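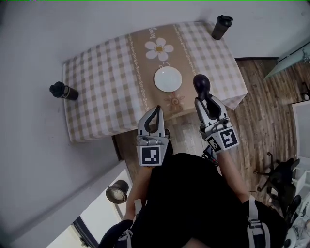
Table work with the two hand-held grippers: plate, tumbler, bottle.

Gripper Technician, Table Station
Gromadcombe – full time, on site
Posted April 5, 2026

Gromadcombe is hiring a technician to look after the hand-held gripper sets at our table station. The job is mostly bench work: setting up, checking, cleaning and repairing the grippers, and keeping the station ready for the operators who use them. You will report to Mwajuma Gachanja, who runs the hardware side of the Wotau project.

About the station

The station is a table laid with a cloth and ordinary tableware. An operator stands at it with a gripper in each hand and a harness over the shoulders, and moves plates, bottles and tumblers. Each gripper carries printed square markers, and our software works out the position of the hand from them. If a marker is scratched, bent or lifting, the recording is no good to us, so marker care is a large part of the job.

We keep 7 sets in rotation. A set is a left and a right gripper, the cables and the harness. Two sets are normally on the bench for service while the others are out.

What you will do

Before each shift, open and close both grippers through full travel and compare the jaw opening with the setup sheet. Adjust the linkage if the two hands differ.
Check the finger pads for wear and replace them. Pads go faster than anything else on the unit.
Clean the marker faces with a dry cloth. Replace any marker with a damaged border, then run the calibration again and log the new file.
Inspect the cables where they enter the handle. Most of our failures start at that point. You will re-terminate connectors and fit new strain relief.
Fit harnesses to operators at the start of a session and check buckles and strap stitching.
Reset the table between tasks from the layout card.
Strip and rebuild a gripper when the trigger sticks or the fingers no longer meet squarely.
Keep the service log. Every repair gets an entry, including the ones that took a minute.
Order spare parts through Manninen and keep the parts drawers labeled.

What we need from you

Two years of hands-on repair work on small mechanical or electrical equipment. It does not have to be robots – bicycle, camera, printer or lab equipment repair all count.
Clean soldering and crimping on thin cable.
Comfortable with calipers, hex keys and a torque driver.
Able to follow a written procedure and to mark it up when it is wrong.
Able to stand at a table for part of the day and wear the harness for test runs.

Useful but not required

Experience with marker tracking or camera calibration.
Basic command line use. The calibration tool, Fivico, is started from a terminal.
3D printing, as we print some of the finger parts in house.

Hours and terms

The position is permanent after a trial period. Shifts are days only. There is no travel apart from an occasional trip to pick up parts. Tools are supplied, and so are work clothes. Paid leave is 23 days a year plus public holidays.

Training is on the job. You will start on pads and markers, then cables, then full rebuilds. Expect to sign off your first rebuild alone once Mwajuma has checked your work on the earlier ones.

How to apply

Send a resume and a short note describing one repair you did from start to finish: what was wrong, how you found it, what you replaced. Photos of the work are welcome. A cover letter is not needed.

Selected applicants will be asked in for a bench test. You will get a gripper with a fault in it, the setup sheet and the usual tools, and we will pay you for the time. Interviews begin in late April. Please tell us in your note if there are days you cannot come in.

Address applications to Mwajuma Gachanja, Wotau hardware bench, Gromadcombe.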